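How to clean and re-oil an outdoor wooden table (and which advice to skip)

By Eldana Feyisa
4 April 2023 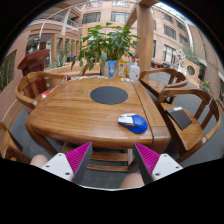
Every spring I read the same advice about outdoor tables, and every spring more of it seems to come from people with something to sell. Strip it, bleach it, brighten it, seal it, then top-coat the sealer. I have looked after courtyard furniture for years and have stripped a table exactly once. I wouldn't do it again unless the finish was peeling off in sheets.

What follows is the short version. It suits a table that is used most days, for coffee or for working outside with a laptop, and that has picked up marks but is still sound.

Find out what is on the wood

Put a few drops of water on the top, somewhere out of the way, and leave them for a couple of minutes. If the water sits in beads, the finish is still working and you can stop after the cleaning step. If it soaks in and the wood goes dark, the surface is ready for oil.

If the table has a thick, glassy coat that you can catch with a fingernail, it is varnished. Oil will not get through varnish, whatever the tin says. It will lie on top and go sticky, and you will be wiping it off your sleeves until July. Clean a varnished table, wax it if you must, and leave the oil in the shed.

Clean it first

Clear the top completely. Mats especially: grit collects under them, and wiping around one just pushes the dirt up against its edge.

Brush off the dry dirt with a soft brush. Mix a small squirt of dish soap into a bucket of warm water and wash the top with a cloth, going with the grain. Rinse with clean water and dry it with a towel.

Grooves between boards need their own pass. A cloth slides straight over them. Use an old toothbrush, then run the corner of a dry towel down the groove. I have seen special groove tools for sale and can't say what they do that a toothbrush doesn't.

Please don't use a pressure washer. It looks wonderful for an afternoon, and then the soft part of the grain dries out raised and furry and you have a weekend of sanding.

Deal with the marks

Pale rings and smudges are usually in the finish, so start gently. Rub with a dry cloth, then with a cloth and a dab of furniture wax. My neighbor Leszek Głowacki swears by mayonnaise. I tried it on one ring. The ring faded a little and the table smelled like a sandwich, and I suspect the rubbing did all the work.

Black marks are another matter. They often mean that metal or standing water has been sitting on bare wood, and wax won't touch them. Sand lightly with fine paper, with the grain, and blend outward so you don't leave a dip. If the mark is still there after a few minutes, I'd live with it.

Oil, thinly

Let the table dry for a full day, longer if it has been raining. Pick a dull, mild day. Direct sun makes the oil go tacky before you can wipe it.

1. Stir the oil. Don't shake it.
2. Wipe on a thin coat with a lint-free cloth, working along the grain. If there is a border plank, do it separately so you can follow its own direction.
3. Wait as long as the tin says, usually between ten and 30 minutes.
4. Wipe off everything that hasn't soaked in. Then get a clean cloth and do it again.
5. Leave it overnight and repeat once if the wood still looks thirsty.

I do 2 coats at most. Tins love to recommend 4, and it's fair to notice who benefits.

Oily rags can heat up and catch fire if you leave them in a heap. This is one warning I take seriously. Spread them flat outside, away from anything that burns, until they are stiff, and check what your local trash service wants done with them.

What about the chairs?

Wash them the same way, and take any cushions or papers off the seats first. Curved arms and back slats hold drips, so use less oil than you think and go back over the undersides with a dry cloth. Check the joints while you're there. A wobbly chair needs glue before it needs oil.

Do you need a cover?

Maybe. A cover that fits badly traps damp, and I have pulled off more than one in March to find mildew underneath. If you use one, lift it on dry days. Otherwise wipe up spills and repeat the water test in the fall.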